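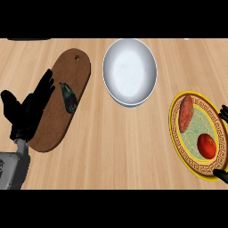
Food Handling Tasks: Reset and Contact Rules, Draft for Comment

Posted by dtoprak
The Donham group requests comment on clause 4 of the draft practice for two-arm tabletop tasks in simulation. The proposed text reads: "Each item shall start at a recorded pose. A hand shall not touch any item before the trial clock starts." Comments are open until the end of July.

Posted by I_Cheema
Trunville supports the first sentence. The second is too strict. With multi-fingered hands, a fingertip may rest against a plate rim at reset without affecting the result. We ask that the rule cover the food only.

Reply by bushra.butt
I disagree. A plate that shifts carries the tomato with it. In our review of 200 trials, 30 had to be thrown out for contact at reset, and dishware was involved in most of them.

Reply by I_Cheema
Were those trials run with the collision margin set to the default? That would account for a good part of the figure.

Reply by bushra.butt
They were. The draft does not tell users to change it.

Posted by zrizvi
The draft should also state whether an item lying across a plate border counts as "on the plate." Two of our graders scored the same sweet potato differently.

Reply by dtoprak
Noted. Clause 4 will be revised to name dishware, and the margin setting will be listed as a required entry in the trial record. The border question is referred to the scoring section. Mr. Cheema's objection remains open.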